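I drove 80 miles to Flultville in November to watch a robot set a table, and for most of the morning I watched people look at a robot that wasn't setting a table. I'd like it on record that I had a good time.

The Nodolden open day is held once a year in what used to be a carpet showroom, and the carpet stayed. You sign in at a folding desk, get a sticker with your name on it (mine said "Visitor 52," which I grew fond of) and are released into a corridor with a coffee urn at one end and a rack of brochures at the other. The brochures cover the Zindport, the company's control software, in more detail than I was able to absorb standing up.

Our group was led by Wafula Shemweta, who runs the test floor and has the calm of a man who has pressed a lot of stop buttons. He started with safety. Stay behind the tape, don't lean on the tables, and if a machine stops, assume it's about to start. Someone asked if that was a joke. He said no and moved on.

The demo was due at ten. The arm was supposed to pick up some play food and put it into bowls, one piece at a time, while we nodded. It moved out over the table very smoothly, came down partway, and quit. There was no bang and no smoke. It simply declined. A man behind me clapped, thinking it had finished.

What had happened, once Shemweta had gone through the log, was a protective stop. The controller felt more resistance at the wrist than it expected and did what it's told to do in that case, which is nothing at all. He cleared it and ran the routine again. It stopped again, in the same spot. The third time he ran it at a crawl with his hand hovering over the button, and we all leaned in to look, and were asked to lean back out.

The culprit was a cable. The evening before, one had been swapped at the wrist and tied down a little too short, so every time the arm reached past a certain point the cable pulled tight, and the controller read the tug as a collision. The arm thought it had hit somebody. Given the alternative, I'm glad it's the nervous type.

Shemweta was frank about how it got through. The checklist has 23 items on it, and the one for cable slack says to look at the cable. It had been looked at, with the arm parked, when there was plenty of slack to see. He wants the line rewritten so that the arm has to be moved slowly to full reach first, with a second person watching the wrist. He also told us about the worse version of the same fault, where the cable doesn't pull tight but snags on something and lets go. You get a stop, somebody clears it without checking, and then the thing jumps. That's why a stop gets investigated at Nodolden even when there's an audience and the coffee is running out.

Two from beside the demo table:
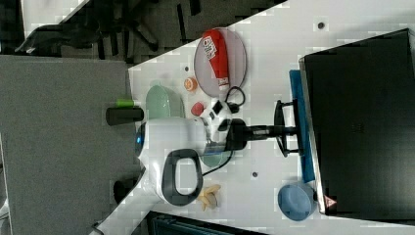
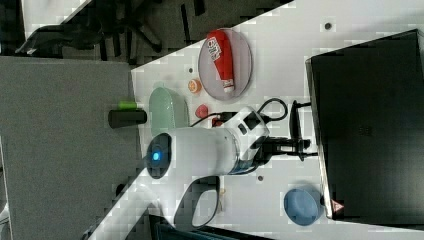

I've been to enough of these days to have a theory, and the theory is that a failed demo is worth 2 good ones. When everything works, you see a machine do a chore slowly and you go home. When it doesn't, you find out who checks what, and what they do when they're embarrassed. I had also never given any thought to how much wiring has to travel with a gripper, and after an hour of cable talk I couldn't look at the black ones by this arm without wondering which would be next to complain. The squeeze bottle lying on its plate had my sympathy, having come all that way for lunch.

They retied the cable over the break. I can't tell you how the rerun went - my half of the group had been moved along to the Xie room, where a very patient engineer showed us a conveyor that sorts bottle caps and had the bad manners to work perfectly. I asked at the exit and was told the afternoon session was "ongoing," a word I intend to use at my own job.

If you're going next year, park behind the building, as the front lot fills up early. Wear shoes you can stand in. The coffee is free and tastes it, and the sandwiches were gone by noon, so bring your own lunch and eat it well away from the tape.

Contact | Copyright, all rights reserved | Back to top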